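Publications > Manipulation > Bimanual Handling > Full text
Filed under: Methods and Results, Grasping

4.2 Separating nested paper cups

The cup task was chosen to isolate one problem: taking a single thin-walled object from a stack without moving the rest. The holder has a black wire frame on a round wooden base and is light enough to slide if the upper cup is pulled off axis. Kravchuk and Urio recorded all demonstrations by teleoperation on the Trakanis bench, using the same tabletop height throughout.

The collected set contains 1,704 episodes, of which 448 start with nested cups in the holder. Each episode is split into an approach, a pinch and a lift. The pinch label begins when the fingers of the active arm first touch the upper cup, and the lift label begins when the wrist target starts to rise. Labels were set by hand from the head camera view, with joint logs used only to settle unclear cases.

The policy predicts targets for both arms at every step, including those in which one arm has no work to do. An earlier version masked the idle arm out of the loss. That version drifted – slowly at first, then enough to enter the path of the other wrist – and was dropped. In the version reported here, the idle gripper is trained to hold its pose with the jaws open. Figure 2 shows the left gripper pinching the upper cup at the rim and side while the right gripper stays open and clear of the holder.

Paper walls deform under small loads, and the side of the cup can crumple at the contact point. We did not treat this as a failure. A trial was scored as failed if the lower cup left the holder, if the base moved off its mark, or if the upper cup was dropped. The Zorklow baseline was tested under the same rules over 101 trials, with cup tilt at the start varied by up to 2 degrees. Grip width was logged but not used as an input.

Figure 2. Nested cup task, head camera view. Left arm active, right arm idle.

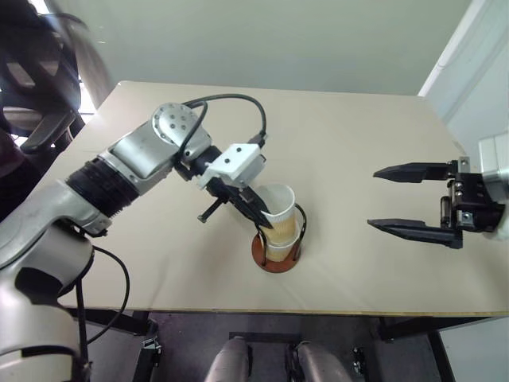
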